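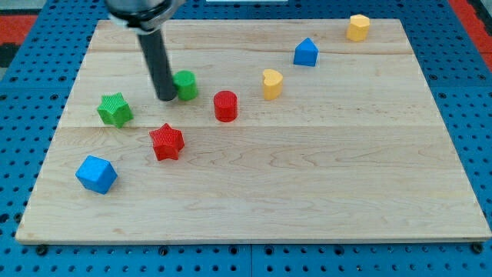

Thursday, 4 pm

Glue line check on the edge-joined maple panels, second batch. Hedero adhesive, same bottle as the first batch. Bar clamps left on overnight, panels stickered since the morning.

Panel A: flat. Seams closed on both faces. Light scrape and a pass with 120 grit is enough.

Panel B: slight cup toward the heart side, 0.4 mm at the center by feeler gauge. Left it weighted under the cast iron plate. Will measure again Monday before deciding whether to rip and reglue.

Panel C: one starved joint, 74 mm long, starting at the end grain. Squeeze-out was thin there when it was clamped. Clamp spacing was 8 inches on this one. Going to 6 for the next batch and adding cauls.

Moisture meter (the Zondent) reads 8 percent on A and B. C gave a different number each time I moved the pins, so I have not written one down. Battery is probably low.

Kirsty Fothergill asked if the offcuts could be pulled to destruction on the Agudelo press. Fine by me. Cut them across the seam, 4 per panel, and mark the panel letter on the end grain in pencil. Marker bled last time and we could not tell A from B.

Open: shelf life of the adhesive. The date on the cap is rubbed off. Check the order sheet.

Still need to sharpen the scraper.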